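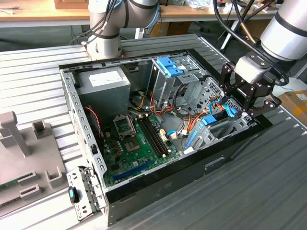
Tower on its side with the side panel off. CPU socket open, blue SATA cables running over from the lower drive bay.

Flengate: a parts vocabulary for desktop computers

README, version 3. Last edited 26 Aug 2024.

Flengate is a plain-text table of the things you find when you open up a desktop tower: what they're called, what they're also called, what holds them in, and what they plug into. It has 3227 rows, and we love every one of them (even the drive clips, which took most of January).

It started as a cheat sheet for people sorting old office computers. One person's "drive cage" was another person's "bay" and a third person's "the metal box thing," and the bins filled up with mystery brackets. So we began writing down every name we heard and tying each one to a single part. It's so satisfying when a word you've been guessing at for years finally lands on something you can hold!

What's in a row

part_id: a short code, never reused
name: the name we settled on
also_called: other names, separated by semicolons
sits_in: the bay, slot, cage or socket the part lives in
held_by: screw, latch, lever, clip, tab, friction, or unknown
connects_to: part_ids at the other end of a cable or connector
color_note: only when color helps you find the part
remarks: free text, sometimes quite long, sorry in advance

Parts are grouped into 21 families. Power supplies, motherboards, sockets, memory, drives, cables and brackets are the big ones. The smallest is "feet," and we're always happy to get more feet.

A few rows to give you the flavor

socket frame, metal. Also called: retention frame; socket cover; load plate. Held by: lever. Remarks: raise it before lifting out the processor, and set the chip down somewhere clean. Don't drag anything across an open socket.

drive release, plastic. Also called: blue tab; clip; drive latch. Held by: clip. Color note: bright blue on many of the cases we worked from, and a huge help when everything else is bare metal.

slot cover bracket. Also called: blank; blanking plate; the finger cutter. Held by: screw or latch. Remarks: check the edges before you grab one. Some styles come off as a whole strip with cutouts.

power lead, bundled. Also called: harness; spaghetti. Connects to: power supply, drives, motherboard. Remarks: take a moment to see where each branch goes before you pull anything. We record the wire colors as seen on the part and don't try to work out voltages from them.

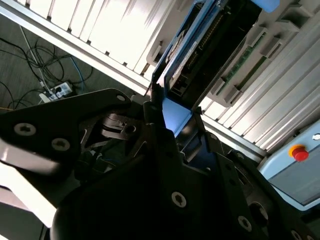

Blue-framed electronic unit with its long row of black connector pins. Green circuit board slotted into the light gray rack behind.

About the "unit" family

This one is our favorite headache. Plenty of parts have a frame, a row of pins and a compartment inside, and they won't tell you what they are. We file them as "unit" with a description of the frame and the connector, then move them to a proper family once someone recognizes them. If you know one, please write in! Christos Panagiotou cleared a whole page of them for this version and it made our week.

Boards that get stored upright in slotted racks are listed under their own family, with "rack" in the remarks. The rack itself has a row too.

Known gaps

Laptops aren't covered at all. Small form factor cases are thin. Names are American English first, and the also_called column leans toward what people say out loud, so expect some odd spellings. Where held_by says unknown, we really don't know, and 2 of us have usually argued over it.

Please don't use the table as a safety guide. It will tell you what a power supply is called, and that's all it should be trusted for on that subject. We leave power supplies closed.

Related work

Sadetti is the companion list for screws and standoffs. Its codes can be dropped straight into held_by if you need more detail than "screw."

Contact and changes

Eirini Kouris looks after the table. Send new names with a note on where you heard them. Version 3 splits "cable" into power and data, merges the two spellings of "heatsink," and adds part_ids for drive cages and the tabs on top of them. Old part_ids still work.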